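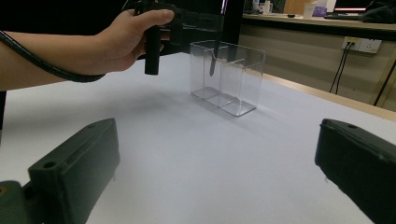

*Station 2, divided clear box on the work table, hand-held device in use.*

**Kindton Robotics Club: Bench Safety Checklist**
Project: Tulavine student handling project
Inspection date: 23 Jul 2024
Inspected by: Auður Lund, faculty advisor

| Item | Result | Comments |
|---|---|---|
| Table surface clean and level | Pass | Wiped down before the session. |
| Clear box free of cracks and sharp edges | Pass | Dividers checked by hand. Replace the box if a divider works free. |
| Coiled cable clear of gripper fingers | Pass with comment | The cable hangs below the forearm during use. Students must keep it out of reach of the fingers when they close. |
| Gripper fingers secure at mounts | Pass | Left finger retightened. Recheck after 1000 cycles; the log stood at 1296 at the last service. |
| Wall outlet and power cables | Pass with comment | Cables run down toward the floor. No one is to step over them while carrying parts. |
| Food and drink | Action needed | Cups are not permitted on the desk by the computer. |
| Emergency stop tested | Pass | Tested twice, once by a student. |
| Eye protection available | Action needed | One pair is scratched. Replacement requested from Cimach. |

**General comments**

Work at Station 2 may continue. Both items marked "Action needed" are to be closed within 72 hours and reported to the advisor in writing. Students who have not signed the Þorgeirsson Hall lab rules may observe but may not operate the gripper.

Next full inspection: October.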